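4.2 Recall of small household items

Buenaventura's diary survey is often cited as proof that people lose track of small plastic goods within days of buying them. We doubt it shows that much. Of 1,572 entries, 195 were filled in after the deadline, and the paper never says how these were handled.
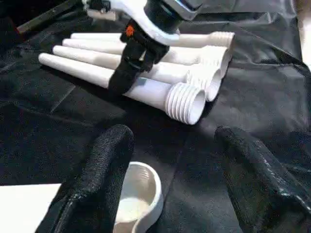 Figure 3. White plastic tubes with ribbed ends, on black fabric.

Barredo repeats the claim without new data. A gap in a diary may only mean a dull week.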